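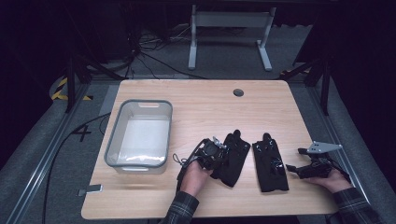
Page last changed: March, 16:40

Workshop notebook, paper repair, Tully building

Paste again. I write this entry a little longer than usual, for me and for the colleagues who take over the Pokano ledgers when I am away in the second half of the month.

The state of the work first. The Pokano collection is 3,226 leaves by the list that came with it. The first ledgers are finished and pressed. The middle group has the bad edges, with mice and also old damp, and this is where the paste makes trouble. The repairs hold well but the paper around them pulls. When a leaf is dry it has a small wave beside each repair, and when many such leaves come together the book does not close flat.

My suspicion in the last entry was the tissue. I had started a new roll from Lollesetti, and it felt stiffer in the hand than the old one. So this morning I made strips from both rolls, all with torn edges and all with the grain in the long direction, and put them on waste leaves from the back of a blank account book. Same paste, same brush. I cannot see a difference. The new roll is maybe a little more yellow but it does not pull more. I take back what I wrote about Lollesetti, and I have put a line through it on the earlier page.

So it is the paste, or it is me.

Paste made today:

Batch A. Wheat starch from Flotutico, one part starch to four parts water, soaked for an hour, then cooked 20 minutes with stirring all the time. Left to cool with a wet cloth on it. Pushed through the sieve two times.

Batch B. The same starch and the same soaking, but one part to six, and cooked until it became glassy and then a bit more. I did not look at the clock for this one, I am sorry. Sieved three times.

Batch C. What was left in the jar from before, thinned with water until it dropped slowly from the brush. This is what I used on the middle group.

Batch A is a very good thick paste and I would use it for spines without thinking. For tissue it must be thinned, and when it is thinned it gets small lumps, even when the water goes in by drops. I think one should work the water in with the flat brush on the board, before the bowl. I learned it like this and then I became lazy.

Batch B is nicer from the beginning. It spreads like cream and I can put on very little. The strips with B are dry and they lie almost flat, with a small curl on one end where I touched them too early.

Batch C pulls. It is clear also without a lens. I believe there is simply too much water in it: the old leaf drinks the water, gets bigger, and later it gets smaller again but not evenly. It also smells a little sour. I have thrown it away and washed the jar with hot water. Please do not keep paste in the jar longer than a few days, even if it looks fine from the top.

Drying. I compared blotter only against blotter with the polyester web between. With the web nothing sticks, but the surface gets a faint pattern if the weight is heavy. On the ledger paper I can live with the pattern. On the printed forms which are folded into the back I would not. For these I use the smoother web from the lower drawer, and a light board, and I change the blotter after ten minutes and again before lunch. The change of blotter helped more than the weight. I had it the other way in my head for years.

Weights: the 300 g bags are enough for single repairs. For a whole leaf take the glass plate with felt under it. The felt has one hard corner from spilled paste, so turn this corner to the outside.

The humidity in the room was 13 points lower than when I did the bad leaves. This is important and it makes my test less clean than I would like. It can be that the paste C would behave better today on real leaves and that B would behave worse on a rainy day. I must repeat B when the weather is wet. If somebody is here on such a day and has half an hour, the waste leaves are in the folder marked with a pencil cross, and the strips are already torn.

Ink: I tested the blue stamps on two leaves with a damp swab. One stamp moved, the other did not, although they look the same to me. Test every stamp, also if the one on the page before was safe. The brown writing ink did not move at all. The red lines are a bit nervous near the gutter — stay away from them with the paste, or use it almost dry.

What I will do with the bad leaves from the middle group: I do not want to take off all the repairs again. Where the wave is small I will damp the back between two moist blotters and press longer, overnight. Where the wave goes into the writing I will lift the tissue and do it with B. I started with the leaf that has the torn lower corner. It came off easily after a short time under the damp blotter, and nothing of the writing came with it. It is in the press now, please leave it closed.

To order: starch from Flotutico, the same quality as before, the small package. One more wide flat brush with soft hair. The sieve is still good but the handle is loose.

Open question for me: does the long cooking really make the difference, or only the thinner mix from the start? I changed two things between A and B, and this was not clever. Next batch will be one to six with 20 minutes exactly, and I will write down the time when the paste turns glassy.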